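Plornine Sync
Recording, replay and policy control software for two-arm workcells

Product overview

Plornine Sync is the software that sits between your arms, your cameras and your training code. It records demonstrations from leader arms, keeps joint data and video on one clock, and runs trained policies back on the same hardware with the same settings. It is written and supported by the team at Brimham and is supplied as a licence per workcell.

The software was started by Cillian Mulligan to replace a folder of scripts that had grown too large to look after. Róisín Mulligan wrote the time-keeping layer, and that part has changed very little. Most of the work in later versions has gone into the planner and the review tool.

What is included

Sync Recorder - captures joint positions, gripper position, motor current and all camera streams into one episode file.
Sync Review - plays episodes back with every view side by side, and lets you trim, label or reject them.
Sync Planner - checks commanded moves against the cell model and against the other arm before they are sent.
Sync Runner - loads a trained policy and runs it at the control rate used for recording.
Fahy cell model editor - used to draw the table, posts, rails and any fixed items the arms must keep clear of.

Fahy can also be bought separately.

Recording

An episode starts and stops from a foot switch, a key press or a timer. The operator's hands stay on the leader arms. Each joint reading and each video image is stamped when it arrives at the host computer, and the offset for each camera is measured once during set-up and stored with the cell. If a camera drops out, the episode is marked and the operator hears a tone. The episode is still saved, so you can decide later if it is any use to you.

Up to 16 camera streams can be attached to one cell. Most users run three or four: fixed views of the table and one on each wrist. Wrist views are handled in the same way as fixed views, but their position is worked out from the joint data for every image, and this is saved in the episode so that you do not have to do it again in training.

Joint data is stored at 400 readings per second where the arm supports it. Slower arms are stored at their own rate and are not padded.

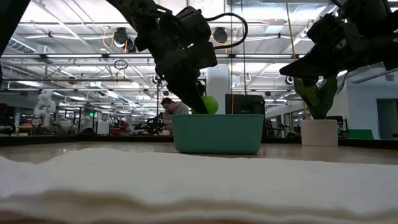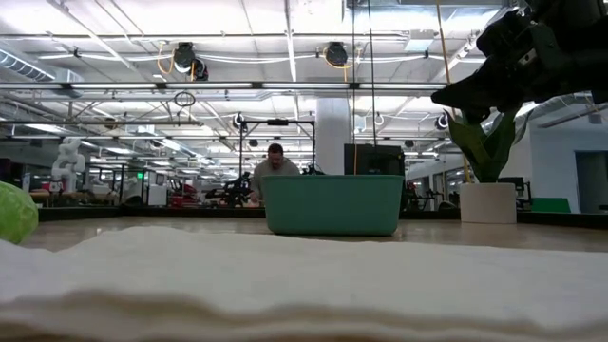 The first two are fixed views across the table; the one below is a wrist view, with a leader arm in hand on the left. 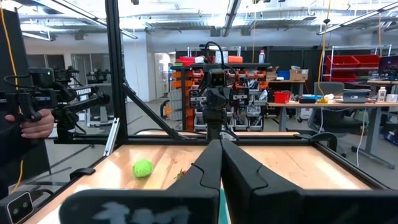
Can I add a wrist camera to a cell that has only been recorded with fixed cameras?
You can add one at any time. Older episodes stay valid and are listed without the wrist stream, and you can choose in the export settings to leave them out or to fill the missing stream with blank images. The new camera needs its own offset measurement before the first recording.

Review and labelling

Sync Review opens an episode without unpacking it, so long recordings come up quickly. The time bar shows gripper opening and closing as a line under the video, which makes it easy to find a grasp. Labels can be attached to a moment, to a span or to the whole episode, and they can be set up as a fixed list so that two people use the same words.

Rejected episodes are moved to a holding folder and are not deleted until you clear it. A reason can be typed in but is not required.

Sync Review can be installed on any number of office computers at no extra charge. It does not need to be connected to the cell.

Planning and collision checks

Two arms working over one table will get in each other's way sooner or later. Sync Planner keeps a simple solid model of each arm and checks the gap between them on every control step. When the gap falls below the limit you have set, the arm with lower priority slows and then holds. Priority can be fixed or can be passed to whichever arm is holding an object.

The same check is made against the cell model. Posts, rails, clamps and camera mounts should all be drawn in Fahy, including small ones - a clamp on the edge of a table is easily missed, and a wrist camera will find it. Soft items such as folded cloth should not be drawn as solid. Use a contact zone instead, which lets the gripper enter at a reduced speed and with a current limit.

The planner is a software check. It does not replace an emergency stop, guarding or your own risk assessment.

Running policies

Sync Runner accepts policies exported from the common training libraries through a short adapter file. Two adapters are supplied and can be copied as a starting point. The Runner reads the camera order, image size and joint order from the training set and compares them with the cell before it will start. If anything does not match, it lists the differences and stops there.

The operator can take over with the leader arms in the middle of a run. The follower arms do not jump. They wait until the leader has been moved to within a set distance of their position, then hand over. Takeovers are recorded and marked, and can be exported on their own for further training.

Host computer

Operating system: 64-bit Linux
Memory: 32 GB minimum, 64 GB for more than four cameras
Storage: solid state drive for recording, any network drive for archive
Graphics card: needed for Sync Runner only
Ports: one USB controller for every two cameras is advised

Current version

Version 71, released April 6, 2025. Changes include faster opening of long episodes, a fix for takeover on cells with one leader arm, and a clearer warning when two cameras have been plugged in the wrong way round. The Livley file format from earlier versions can still be read but can no longer be written. A converter is included in the download.

Licence and price

Single workcell licence, one year of updates: £1248
Renewal of updates is optional. The software carries on working without it.
Teaching licences are available on request.

Set-up help is given by video call and is included with a first licence. On-site visits are charged by the day and the next open dates are in July. Please have your arm model, camera list and a sketch of the table ready when you get in touch - it saves a second call.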